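Speaker notes: laying out a shared workroom (Planitz site)
28/05/2022, 9 slides plus discussion

**Slide 1. Scope**

Open with the limits of the talk. It covers furniture, storage and surfaces in one room that several groups use. It doesn't cover electrical supply or ventilation. The handout has the floor plan, so don't spend time drawing it.

State the booking figure once: 179 sessions in the log up to the end of December. Don't read out the monthly split.

**Slide 2. Zones**

Define the three zones before using the terms:

- Work zone: the tables, kept clear between sessions.
- Desk zone: monitors, keyboards, paperwork.
- Store zone: racks, drawers, anything in a box.

Most complaints in the log concern items that sit between two zones. Typical entry: "carton on floor, can't open drawer." Read that one aloud, then move on.

**Slide 3. Table surfaces**

White tops were chosen for contrast. Small dark parts are easy to find on them. The cost is that every smudge shows. Gray marks generally come off with a damp cloth and dish soap. Dark stains should be tested with alcohol on a corner first, and scouring pads are not to be used on any top.

Mention the Fliteck mats as an option. They come in one size and leave a strip of table uncovered at each end. We tried 8 and kept them on the tables nearest the sink.

A stand with a round base takes up more usable surface than its pole suggests. Measure the base when planning the table, and put the stand back from the front edge so that both hands can work ahead of it.

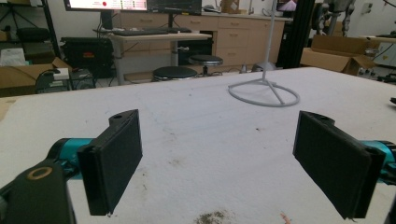
How often should the table tops be cleaned? Wipe them at the end of every session, and do a full clean with everything lifted off once a week.

**Slide 4. Seating**

Round stools with no back store well and are poor for long desk work. Recommend them for the work zone only. The default parking place is against the drawers, and this is where the conflict starts: a stool in front of a drawer unit gets moved every time the drawer is needed, then stays where it was pushed. Show the two parking layouts from the handout. Layout B is the one in use.

**Slide 5. Drawers and cabinet tops**

Labels go on the drawer front, upper left, 200 mm label tape cut to length. Cabinet tops are the weak point of the whole plan. Any flat surface at waist height collects cartons. Our rule is that a carton on a cabinet top carries a date and a group name. Undated cartons go to the Nông shelf in the corridor.

**Slide 6. Open cartons**

An open carton is counted as unfinished work. Three permitted outcomes: unpack it, close and label it, flatten it. Flattened board goes behind the door.

If asked about plastic bins: the Ludar bins fit the rack but their lids don't stack when wet from cleaning. Lids off until dry.

**Slide 7. Racks and cases**

Heavy cases on the lowest shelf, handle outward. Cases on the floor are allowed beside a desk leg, never in front of a rack. Loose cable is coiled and tied before it goes on a cart or in a basket.

**Slide 8. End-of-session routine**

Give the order as printed on the door sheet:

1. Tools back in drawers.
2. Cartons closed or flattened.
3. Table wiped.
4. Stools parked.
5. Monitors off.

Step 3 is skipped most often. Moving it ahead of the stools helped a little.

**Slide 9. Open points**

Second drawer unit, price pending. Replacement for the oldest table top. Leave this slide up during discussion and collect the handouts with comments at the door.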